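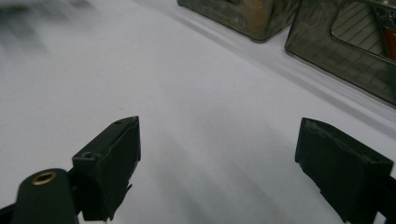 # Sparring Partners and Corner Help Wanted – Clommont Boxing Club

We're getting ready for another busy season at Clommont, and we would love some new faces in the gym. Our amateur squad has grown a good deal since last spring (a happy problem to have!), and a few of our boxers are now going through camp with hardly anyone their own size to work with. If you've boxed before and miss it, or you box somewhere else and fancy some extra rounds, please read on.

## Who we're looking for

- Sparring partners, men and women, between 60 and 80 kg. Southpaws are especially welcome – we have exactly one, and he is tired.
- 2 people to help in the corner on show nights. You don't need a license to start, and we'll help you get one.

You should have had a few bouts, or at least a couple of years of steady training. Age matters less to us than good control. Most of our squad are still learning, and we want partners who can turn it down when they're asked to.

## What it involves

Evening sessions start at 6:30 and usually run until 8, though people tend to hang around and talk long after that. Camp begins in July and leads up to the Schmieder Cup, where we hope to enter four boxers. We pay $20 a session for sparring, plus gas money if you're coming over from Bater or farther out. Corner helpers get their meals and travel covered on show nights.

Bring your own mouthguard, wraps and headgear. We have 16-ounce gloves you can borrow.

## How to get in touch

Ask for Gisela Oltmanns, our head coach, any evening at the gym, or leave a note at the front desk with your weight, your experience and a phone number. She'll call you back herself – give her a few days if there's a show coming up.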